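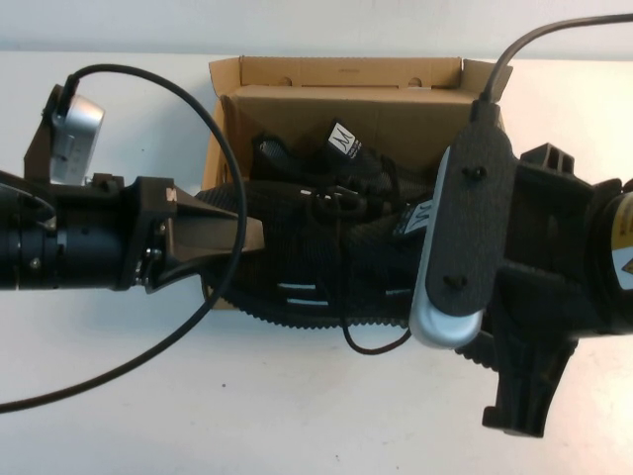

Black webbing straps in an open cardboard box.

Home Journal Walks Archive About

On the Keeping of a Household Inventory

Reading time: 3 minutes

It has been the practice of this household to draw up a written inventory of its contents each January. The practice began with an insurance claim. A pipe failed in the upstairs hall of our former house on the Moston road, and the adjuster asked for a list of what had been stored beneath it. We were able to name six items. The closet had held a great many more, and the claim was settled on the six.

The present inventory runs to 59 pages and is kept in a ring binder, with a second copy held by my brother-in-law, Alois Lanz, at his home in Pinholm. Each room has its own section. Each entry gives the article, the year it was acquired, the price where a receipt survives, and the shelf or drawer in which it is normally found. Articles on loan are entered in pencil.

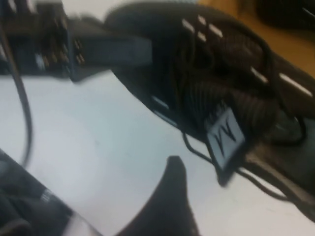
By Meinrad Mösli
3/15/18

Readers of this journal have written to ask how such a record should be started. I recommend beginning with the smallest room in the house. A first attempt that starts in the garage or the attic is seldom finished, and a half-made list is of little use to an insurer. In our own case the pantry was completed in one evening, the hall closet on the next, and the rest followed over 18 days.

The question of categories deserves more thought than it commonly receives. The first edition was arranged by type: tools, linens, kitchen goods, outdoor equipment. This arrangement looked well on paper and proved difficult in use. A flashlight may be a tool, an outdoor article or an emergency supply, and in the first edition one flashlight was entered under all three. The present arrangement by location has removed that difficulty, although it requires that things be put back where they belong. My wife has observed that this requirement falls more heavily on me than on her.

Receipts are kept in envelopes at the back of the binder, one for each year. Those printed on thermal paper fade and should be copied promptly. The receipt for our Jelta sewing machine was blank within two years, and the price now shown in the record is my own recollection of it. It has been marked accordingly.

Disposal must be recorded as carefully as purchase. When an article is sold, given away or thrown out, a line is drawn through the entry and the year is written beside it. The entry is never erased. Last year this settled a disagreement about the large enamel roasting pan, which had gone to the Chraibi family when they moved into the house opposite — a gift that both of us had forgotten and each had blamed on the other.

The section for the cellar remains incomplete. It contains four shelves of jars, a quantity of lumber belonging to the previous owner, and several boxes whose labels no longer match their contents. I intend to finish it before the binder is next sent to Pinholm for copying.

Contact | © 2018 Meinrad Mösli | Back to top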